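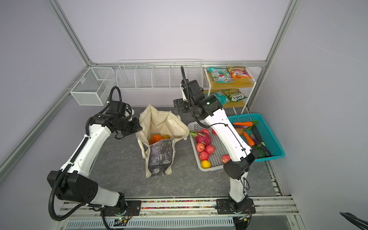
Open canvas tote bag beside a tray with apples, a dragon fruit and a lemon.

A canvas tote bag is an open bag made from heavy woven cloth, with two handles of the same or similar material. It is used mostly for carrying groceries, books and small household goods. The word "tote" comes from a verb meaning "to carry," and it was applied to bags of this kind in the United States during the twentieth century.

Material and construction

Most canvas totes are sewn from cotton cloth in a plain weave. The cloth is sold undyed, in a cream or off-white color, or it is dyed before cutting. The body is commonly one long piece folded at the bottom and closed with two side seams. Some makers add a separate base, called a gusset, which lets the bag stand more steadily when it is full.

The handles are strips of canvas folded over and stitched along their length. They are fixed to the rim with a square of stitches crossed in the middle. After long use the edges of the handles become fuzzy, and threads may come out from the seams. This wear is mainly a matter of appearance, but a handle which has started to separate from the rim should be sewn again before the bag carries weight.

Printed panels are common on the front. The print makes the cloth stiffer in that area, so an empty bag often folds beside the panel and not across it.

Packing of groceries

An unlined tote has no shape of its own, and the order of packing has a strong effect on how it carries. Hard and round fruit such as oranges and apples is usually placed at the bottom. Fruit with a delicate skin is placed higher, or in a second bag. Dragon fruit is firm to the touch, but its green scales bend easily, and many shoppers wrap it in paper.

The packing guide of Pristero, a chain of small food stores in Plakurbridge, advises no more than 8 pieces of medium fruit in one bag. Its author, Maëlle Carrier, also recommends to sort the fruit on a flat tray before packing, so that damaged pieces can be found and taken out. A tray with a perforated bottom is preferred for fruit that has been washed.

Snacks and other dry goods 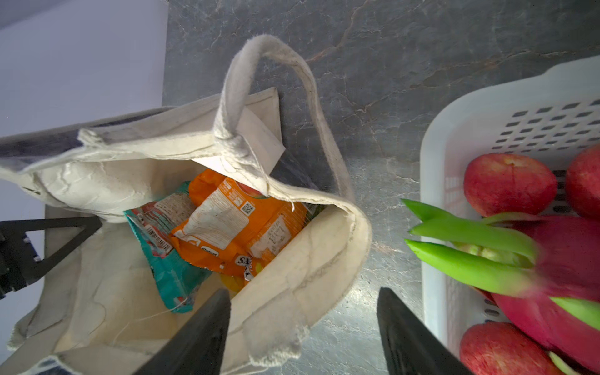
Snack packages inside a cream canvas tote, with one handle standing up from the rim.

Packaged snacks are light, and they fill the space of a bag long before its weight limit is reached. They can be laid flat or left in a loose pile — the second way is faster, and it does little harm to sealed packets of soft food. Crackers and chips are better kept on top. It is generally recommended to keep snack packets apart from unwrapped produce.

Care

Canvas may be washed in cool water and dried flat. Hot water can shrink it. In a test by the textile workshop Gramberg, directed by Derek Bickerstaff, an unwashed bag weighing 504 grams lost 6 millimeters of height after the first warm wash. Printed panels should be ironed from the inside only.

See also

Basket
Produce tray
Shopping bag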